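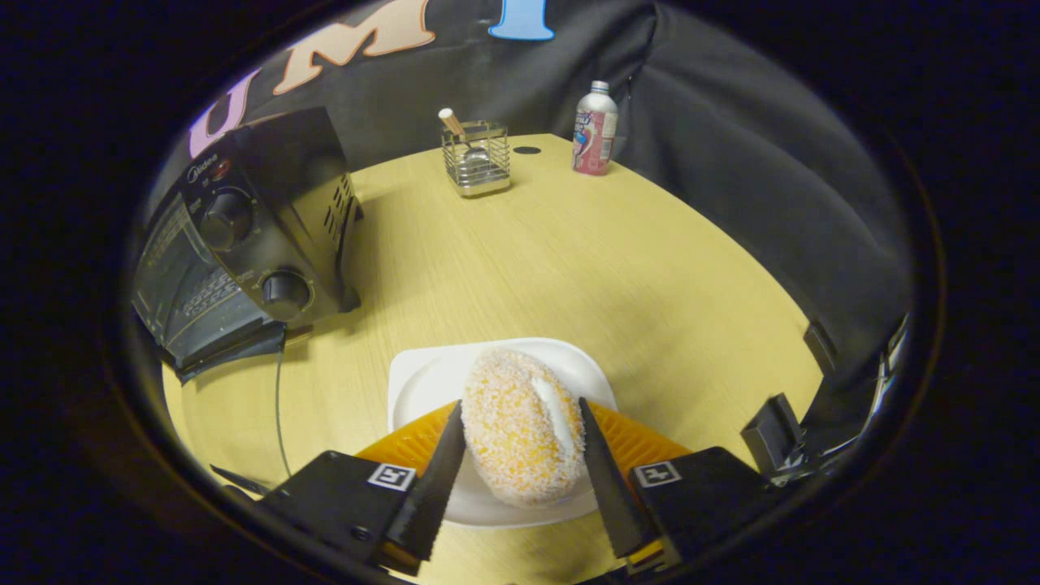

A round bun with sugar and cream filling, on a white plate.

What Is a Celebrity, and Why Do People Talk About Them?

Maybe you know the name of a singer who lives very far from you. You know her favorite color, the name of her dog and what she eats in the morning. But she does not know your name. Is it not a little strange? In this article we will look at how a person becomes famous, and how the news about famous people is made.

What does the word mean?

A celebrity is a person who is known by many people who never met them. Actors, singers, sports players and people who speak on television can be celebrities. Your teacher is known by everybody in your school, but we do not usually say that she is a celebrity. For this word, the people who know you must be mostly strangers.

How does somebody become famous?

Let us take a story about a girl called Hazel Mercado. Hazel lives in a small town, Estov, and she reads the weather on the local radio. In the beginning only the people of Estov know her voice. Then she gets a job at a television channel called Harna. Now people see her face every evening, and they feel that she is a friend who comes into their kitchen.

One day Hazel laughs very hard during the weather, and she cannot stop. Somebody puts this piece of video on the internet. On Tuesday morning it has 1000 views. In the evening it has many more, and people in other countries are laughing together with her. Hazel did the same job the whole time, but now strangers ask for her autograph at the bus stop.

Who writes the news about celebrities?

There are reporters who write only about famous people. Sunita Abernathy is one of them. She works for a magazine called Flurkska, and she has done this work for 5 years. She goes to film openings, she talks with actors, and she makes many telephone calls.

An interview with a film actor is often very short, Sunita explains. Sometimes she waits 45 minutes in a hotel corridor and then she gets only a few minutes to ask her questions. A person called a publicist sits in the room too. The publicist works for the actor, and helps to decide which questions are okay. If Sunita asks about something too private, the publicist can say, "Next question, please."

What is gossip?

Gossip is talking about the life of a person who is not there. You have surely heard some gossip at school. Celebrity gossip is the same, only it is printed or put on a website, and a very big number of people can read it.

Some gossip is true and some is false. A website may write, "Is Hazel in love with the sports reporter?" Look well at this sentence. It has a question mark at the end! The writer does not say that it is true. Maybe the writer only saw the two of them drinking tea. But many readers remember the love and forget the question mark.

Here are some words which tell you to be careful:

"A source close to the star" means that we do not know who said it.
"Fans believe" means that some people are guessing.
"It is rumored" means that people are saying it, and maybe there is no proof.

Why do they write it like this?

Websites earn money from advertisements. When more people click, the website gets more money. A title with a secret in it makes you want to click. One story about Hazel on the website Demissie had 3255 clicks in a day, and inside the story there was nothing new at all. It said only that she is working a lot and does not want to talk about her family.

Do celebrities have a private life?

Yes, they have it, and they need it like you do. Think how you would feel if a stranger took your photograph each time you went to buy bread, or wrote about your fight with your brother. Some famous people like to tell a lot about themselves. Others talk only about their work. Both are allowed.

In many countries there are also rules for reporters, and often these rules are more strict when the story is about the child of a famous person.

Try it yourself

Find a title about a famous person in a magazine or on a website, together with an adult. Read the whole story. Then draw a line under everything that the writer really knows, and use another color for everything that is a guess. Which color do you have more of?

New words

Autograph: a name that a person writes by their own hand for a fan.
Publicist: a person who helps a celebrity to speak with newspapers and television.
Rumor: a story that goes from one person to another, and we do not know if it is true.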